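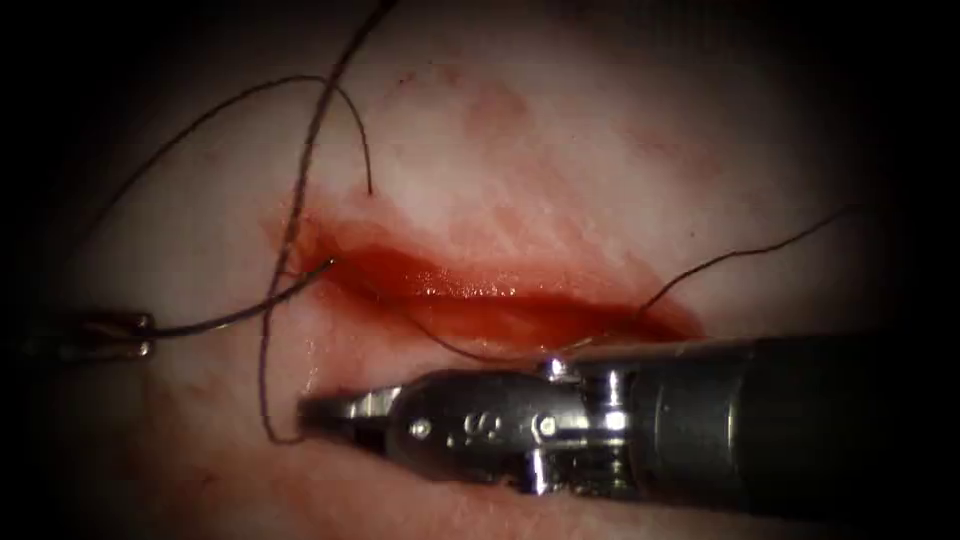

Incisión horizontal sobre tejido claro, con dos instrumentos quirúrgicos.

Cómo sustituir la empaquetadura del prensaestopas en una bomba centrífuga horizontal

Este procedimiento se aplica a bombas centrífugas de aspiración axial con caja de prensaestopas convencional, anillo de linterna y empaquetadura trenzada de sección cuadrada. No es válido para bombas con cierre mecánico ni para cajas de cartucho. Las medidas que aparecen en el texto corresponden a la serie Stidero 400; para otros modelos hay que consultar la hoja de datos del fabricante.

Material necesario

Empaquetadura trenzada de grafito y PTFE, sección de 13 mm (referencia Skeken o equivalente)
Extractor flexible de empaquetadura, dos unidades
Cuchilla y mandril del mismo diámetro que la camisa del eje
Calibre y reloj comparador con base magnética
Llaves fijas para las tuercas del casquillo
Trapos sin pelusa y desengrasante compatible con el fluido bombeado

1. Aislamiento

Pare la bomba y bloquee el interruptor. Cierre la válvula de impulsión, después la de aspiración y por último la línea de agua de sellado. Abra la purga de la carcasa y espere a que el manómetro marque cero. En servicio caliente no se afloja el casquillo hasta que la carcasa haya bajado de 40 °C. Si la válvula de aspiración no cierra del todo, hay que resolverlo antes de continuar: una purga que sigue goteando no es un aislamiento.

2. Extracción de los anillos viejos

Afloje las tuercas del casquillo por igual, media vuelta cada vez, y retírelo hacia el soporte de rodamientos. Enrosque los dos extractores en el primer anillo, en puntos opuestos, y tire de ambos a la vez. Repita hasta llegar al anillo de linterna. Este suele llevar dos orificios roscados; si están obstruidos, se limpian con un macho, nunca con un punzón. Detrás de la linterna quedan más anillos – es frecuente que se olviden, y la empaquetadura nueva queda entonces mal posicionada respecto al orificio de inyección.

Anote el número de anillos a cada lado de la linterna. En la serie 400 son 3 por delante y 2 por detrás.

3. Inspección

Limpie la caja y la camisa. Pase la uña por la zona de trabajo de la camisa: si se nota un surco, mida la profundidad. Con más de 0,4 mm se sustituye la camisa. Coloque el comparador sobre ella y gire el eje a mano. La lectura total no debe pasar de 0,05 mm. Un valor superior apunta a rodamientos gastados o a un eje doblado, y en ese caso cambiar la empaquetadura no corrige la fuga.

Compruebe también que el agua de sellado llega a la caja. Basta con abrir la línea unos segundos y recoger el caudal en un recipiente.

4. Corte de los anillos

Enrolle la trenza sobre el mandril sin estirarla y corte cada anillo por separado. El corte puede ser recto o a 45 grados; en esta serie se usa el recto. No aplaste la trenza con un martillo para que entre. Si la sección no entra, es que no es la correcta.

5. Montaje

Abra cada anillo girándolo en sentido axial, como un muelle, y no separando los extremos. Introdúzcalos de uno en uno y asiéntelos hasta el fondo con un casquillo partido. Desfase las juntas 90 grados entre anillos consecutivos. Monte la linterna de modo que quede centrada, o ligeramente adelantada hacia el casquillo, respecto al orificio de inyección; al comprimir, el conjunto se desplaza hacia dentro.

Coloque el casquillo y apriete las tuercas solo con los dedos. El eje debe girar a mano sin puntos duros.

6. Puesta en marcha y ajuste

Abra el agua de sellado, luego la aspiración, cebe y arranque. Durante los primeros minutos la fuga será abundante. Déjela así durante 15 minutos y apriete después un sexto de vuelta por tuerca, con pausas de 10 minutos entre ajustes. El objetivo es un goteo continuo de 40 a 60 gotas por minuto.

Si la caja se calienta o sale vapor, afloje el casquillo de inmediato. Si no se recupera el goteo, pare la bomba y repita desde el paso 4 con anillos nuevos. La empaquetadura quemada no se reutiliza.

Registre en la ficha de la bomba las horas de servicio, la referencia de la trenza y la lectura del comparador.

Procedimiento redactado por Katsuhiko Nagano y revisado en julio por Misaki Hayashi, mantenimiento mecánico, Rallovora.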